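The Junk Bin Problem, and Other Matters of the Workshop Shelf

Every workshop has a container where things go to be dealt with later. Mine has had several over the years, and at one point I owned a bin whose only contents were the lids of other bins. What follows is what I've learned since, mostly by doing it wrong first.

Empty it before you clean it

This sounds too obvious to print. All the same, I have watched grown adults, one of them in my own mirror, push a damp rag between a screwdriver and a tape measure and call the job finished. Take everything out and put it on an old towel. If the towel isn't big enough, you have too much stuff in there, and the towel is only the messenger.

Dry first, wet second

Shop dust plus water makes a gray paste that will outlive you. Tip the bin over the trash and knock the bottom with your palm, then use a dry paintbrush in the corners. A 2 inch brush that has gone too stiff for paint is perfect for this. Only then bring out the warm water and dish soap. Give it 40 minutes to soak if something has dried on, and go have lunch.

Scuffs, streaks and things you'd prefer not to identify

Most dark marks on hard plastic are material rubbed off from something else, so they'll come away with baking soda on a damp sponge. Rub in small circles. Scratches are another matter. A scratch is there for good, and the people who sell sprays that say otherwise have never met my bins. Stay away from steel wool, which swaps one scratch for several hundred.
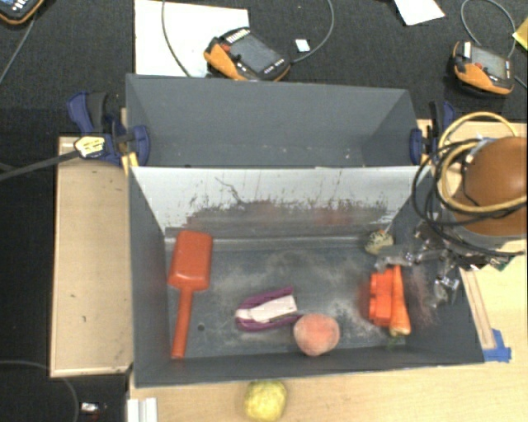
Two compartments, a well-scuffed divider and a scoop in the front section.

Give each side a job

A divided bin works only if you decide what the divider is for. Lieselotte Haberkorn, who ran the hardware counter in Larkgate when I first moved there, told me to keep one side for things I use and the other for things I'm putting away. For years my second side was full by June and stayed that way until the next June. The trick that finally worked was a strip of masking tape with a date on it. Whatever is still there a month later goes to its proper home or out the door.

Keep the scoop with the stuff

If you scoop anything regularly (sand, ice melt, birdseed, the oily granules for garage spills), store the scoop where the scooping happens. Buy one in a loud color. I once owned a tasteful gray one and I assume it is still somewhere in the garage, being tasteful. Don't use the same scoop for birdseed and ice melt. The birds have opinions.

Labels

Write what is in the bin, in letters you can read from the door. "Misc." is a confession and doesn't count as a label. Neither does "Important," which I found last winter on a box of 3 dead flashlights and an instruction booklet for a radio I gave away.

Where to put it all

Heavy bins go low and light ones go high. Anything you use every week belongs between your knees and your shoulders. Leave a little empty room on every shelf, and try not to tell the rest of the household that it's there.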